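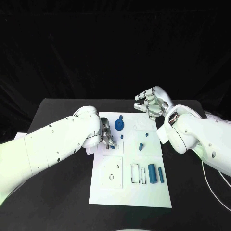

Outlines first: Elsie Fairclough on laying out a placement board

By Trevor Garside
September
6 min read

Elsie Fairclough draws outlines for a living. At Fothergill, in Fivbridge, she is responsible for the Olance board, a white work surface on which blue parts are placed against printed shapes. She trained as a drafter and spent her first years on wiring panels, where a drawing was checked once and then filed. A placement board is looked at all day, she says, and its errors are found quickly.

We met late in the morning and began with the line itself. The outlines on the Olance board are thin and dark, with a few drawn heavier. I asked how the weights are chosen.

"The thin line is the default," Fairclough said. "A line has two edges, and people disagree about which one they are supposed to match. If the line is thin, the disagreement is small. The heavier line goes around the tall rectangles. We tried those in the thin weight and they got lost next to the square."

The rule in the drawing is that a part sits inside its outline, with the inner edge of the line as the limit. Clearance is set shape by shape. A circle gets less than a rectangle because it has no angle to get wrong. An oval gets the most, at the ends, where a small turn of the part shows up as a large gap.

The current layout is draft 17. Most of the earlier drafts differ in ways that a visitor would not see. In one, the square was moved toward the middle and then moved back. In another, the two small ovals were set farther apart, and placements got worse. "Side by side and close, they read as a pair," she said. "Spread out, each one has to be found separately. We put a light rectangle around them later, and that settled it."

Shapes inside other shapes take up much of the drawing time. The large square contains an oval near its lower middle, and the order of work has to be plain from the drawing alone. Fairclough does not number the positions. Numbers were used on two early drafts and removed. Her objection is that a number has to be read, and that people then look for the number and stop looking at the shape.

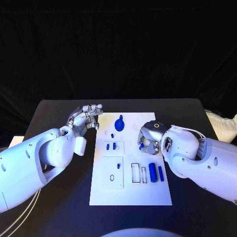 The Olance board, with its blue parts, plates and outlined slots, on a dark gray table.

The choice of blue was made before she took over the board. It was kept after a comparison with a gray set and a green one. Gray parts were hard to tell from their own shadows. Green worked well enough, but the shade came back different from each supplier, and she did not want to recheck contrast with every order.

"Blue on white is dull, and it is easy to see from any side," she said. "I would not spend more time on it than that."

The table is another matter. A dark top was specified so that the edge of the white board is never in doubt. On a pale bench, the old layout tended to drift during a session and the drift was noticed late. With a dark band showing along the near edge, a board that has moved a little is obvious. The black curtain behind the table does the same job at a greater distance. It hides shelving, and it does not reflect. Fairclough asked for fabric after a rigid panel threw a bright patch onto the far end of the board every afternoon.

Light level at the surface is held at 400 lux. She has no strong view on the exact figure, only that it should be the same from one session to the next -- most of the complaints she used to receive about "bad outlines" came from rooms where a lamp had been moved.

I asked about the plates. Fothergill uses the word for the flat pieces that lie on the board and take other parts. They are white, like the board, and I had assumed this was a matter of cost.

"Partly cost," she said. "The other part is that the plate is not what you are meant to look at. It has an edge, so you can find it. If it were blue, you would have two things asking for attention, and one of them is already where it should be."

The drawback is that a white plate on a white board shows only as a thin line and a slight step. Fairclough accepts this. She tried a gray border on the plates and found that it was taken for one more printed outline. Parts were set down against it that belonged elsewhere.

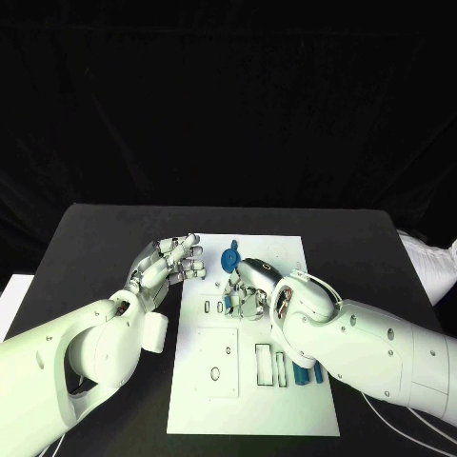
Position on the board follows a few plain rules. Small outlines are kept away from the corners, with one exception, a circle near the top right, which she would move if she had the room. Tall shapes stand parallel to the long side. Nothing is drawn at an angle. An angled outline was part of the original request from Odadholm, the customer for whom the first boards were made, and it was dropped by agreement after the first trials.

"They wanted it to be harder," she said. "It was harder, but the results told us about the angle and very little about anything else."

Wear is checked after 1,000 placements. The checker looks for lifted edges, for specks and for gray marks inside the outlines, where parts have been slid instead of lifted. Specks matter more than I expected. A dark dot close to a line can be taken for part of the drawing, and Fairclough has had at least one returned board with a note asking what the dot was for. The board is wiped with a damp cloth and left flat. Solvent is not used on the print.

Each batch comes with five spare sheets of the layout at full size, so that a lost or damaged board can be compared with the drawing before it is replaced. She recommends checking the square first. If its sides measure true in both directions, the rest of the print usually does too, and if they do not, there is little point in measuring anything else.

Draft 18 is on her desk. It moves the circle.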